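Hornley kitchen, update for July

Lunches still going out every school day. 100 sandwiches a week now, up from last time. Bread is the sticking point, the bakery changed thier loaf size and the slices don't fit our boxes. Chepkoech cuts them down, crusts go in the soup.

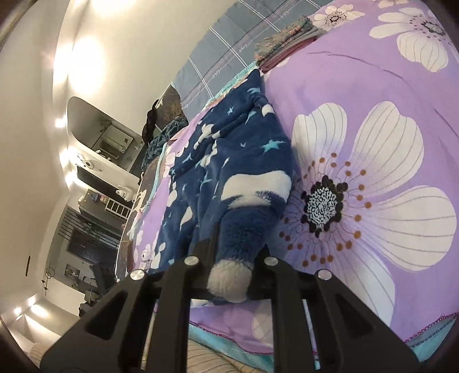
Soup itself is fine. Lentil twice, then whatever vegetables come in. Stelios wants to drop the egg filling until the second fridge is fixed and I agreed.

Spent so far: $25 over on cheese. Will make it up in August.

Still need: 6 bread knives, lids for the big pots. Sotiris has the reciepts, sending them tomorrow.

Ourania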